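Trash bag on an adhesive hook, anyone doing this long term?

Home & Cleaning > Small Spaces
Page 1 of 1

kettlewick
Joined October
ok so tiny kitchen, no room under the sink (water filter lives there now), and no floor space for a can that isnt in the way of the fridge door. Been thinking of just sticking one of those adhesive hooks on the wall and hanging the bag off it. Black bags, the regular thin ones.

Questions I guess
does the hook hold
does it wreck the paint
does it look awful

Renting, so no drilling. Landlord is weird about holes.

tub_of_grout
Looks awful, yes. Next.

Marnie_B
lol ignore him. We did it in the laundry room for the lint and dryer sheets, going on two years. But thats lint. Weighs nothing. Wouldn't do kitchen trash that way, coffee grounds alone will pull it down.

kettlewick
mostly packaging tbh. Food scraps go in the freezer then out to the compost thing at the corner

Marnie_B
oh then fine. Packaging is fine.

dropcloth77
Depends on paint more than the hook. Flat paint over cheap drywall and the adhesive takes the paint with it when you pull it. Semi gloss is usually ok. Wipe the wall first with rubbing alcohol, let it dry, press hard, then leave it ALONE overnight before hanging anything. Everybody skips that part and then writes a one star review.

kettlewick
no idea what the paint is. Off white landlord paint

dropcloth77
thats flat. Its always flat

soupspoon
Question nobody asked, how do you get stuff INTO the bag. A can holds it open. A bag on one hook just collapses shut and you're standing there with a yogurt cup in one hand trying to find the opening with the other. I tried this. Lasted a week.

tub_of_grout
^ this. One hook is not a trash can. One hook is a place to keep a bag.

soupspoon
two hooks, bag width apart, works way better. Poke the rim over each one so the mouth stays open. Or two hooks and a wire hanger bent into a square if you want to get fancy

Lakmal Bandara
I disagree with the two hooks, sorry. We had two at my last place and the weight never sits even, one always goes first and then the whole thing tips out on the floor. One good hook, bag twisted at the neck, and you untwist when you need it. Slower but it never dumped on me. Also keeps the smell in.

soupspoon
untwisting every time?? for a gum wrapper?

Lakmal Bandara
you get used to it. I save up a little pile on the counter and do it all at once

soupspoon
so you have a trash pile on the counter. Instead of a trash can

Lakmal Bandara
a small pile

Marnie_B
kettlewick which hooks do you have? theres a big difference

kettlewick
got a pack of Esov ones, small white plastic. Package says indoor use, smooth surface. Doesnt say weight that I can find, my eyes are bad. Also saw Florkine, has a metal hook part, costs more

dropcloth77
Florkine lists 995 grams for the small and that's on tile. On flat paint cut that way down. Never used Esov

pennyjar
used Esov for dish towels. Fine for dish towels. Two came off in summer when the kitchen got hot, both over the stove so that was dumb of me

Marnie_B
I did weigh mine once because I'm like that. Bag of packaging, pretty full, 290 grams. So honest packaging only and you have lots of room. Add one wet coffee filter pack and a jar and you're over 800 easy

kettlewick
ok thats super helpful ty. 290 is nothing

tub_of_grout
Until a roommate puts a half full soda in it.

kettlewick
I dont have a roommate

tub_of_grout
Until you put a half full soda in it.

kettlewick
fair

pennyjar
can I ask what you guys do about bag sag. Mine stretches where it goes over the hook and then tears. Bought the Simia ones in the big box, 1,000 count, and they are like tissue. Im going to die before I finish this box

dropcloth77
Double the neck. Twist, fold back on itself, loop THAT over the hook. Spreads the load.

soupspoon
or tie a loop of string on the neck and hang the string. No stretch no tearing

pennyjar
string! ok trying that tonight

kettlewick
Update, 27 November 2022. Hook is up, did the alcohol wipe and the overnight wait like dropcloth said. One hook, went pretty high so the bag clears the floor. Went with the twist and loop at the top, no string yet.

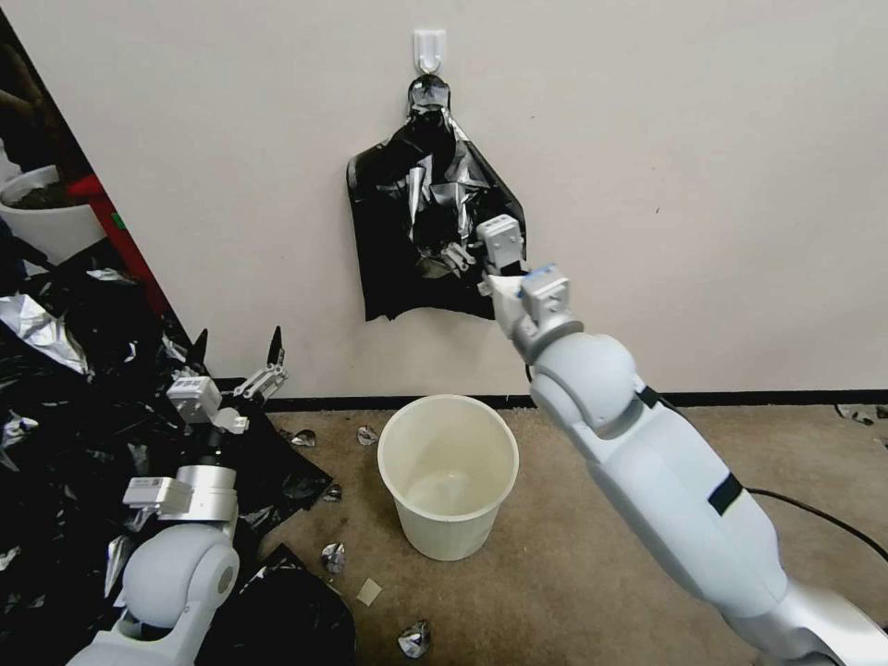
Photo: kettlewick / member upload

thoughts? feels ok when I tug on it. The bag does look kinda sad just hanging there

Marnie_B
looks fine to me! Nice and narrow where it goes over the hook, thats how mine is. Once theres stuff in the bottom it'll look less crumpled

soupspoon
told you. Wheres the opening. Where does the yogurt cup go

Lakmal Bandara
The yogurt cup goes in the bag. You untwist it. This is how I do it and it's correct.

soupspoon
it is a wall decoration

dropcloth77
Hook placement ok. Dont tug on it though, every tug works the adhesive a bit. Check the top edge of the base in a few days, if you see a gap between it and the wall take everything off and start over with a fresh strip. Don't press the old one back on, it wont hold.

kettlewick
no more tugging got it

tub_of_grout
I said awful at the start and I'll move to medium. Black on an off white wall is a lot. White bags would disappear.

pennyjar
white bags show everything tho. Coffee, sauce, all of it. Black is the right call

Marnie_B
agree w/ pennyjar, black

tub_of_grout
There is supposedly no food in this bag.

kettlewick
theres a LITTLE food. Wrappers have stuff on them

soupspoon
if you end up hating it, Bhattacharjee makes a skinny over the door holder, hangs on the cabinet door under the sink, has a ring that keeps the bag open. No adhesive at all. Have had mine since the week I gave up on hooks

kettlewick
does it hit the pipes when you close the door? or in my case the filter

soupspoon
it hangs on the outside. So your knees hit it

kettlewick
hm. Will stick with the hook for now. Might add a second one and try the open mouth way on the weekend, same paint so if it peels it peels

Lakmal Bandara
dont do it

soupspoon
do it

dropcloth77
if you do, same height, use a level. And pull the tab straight DOWN along the wall when you take them off, slow, not out toward you. Thats where the paint goes

pennyjar
string worked btw. Used kitchen twine. Holding so far

kettlewick
ok ordering twine too lol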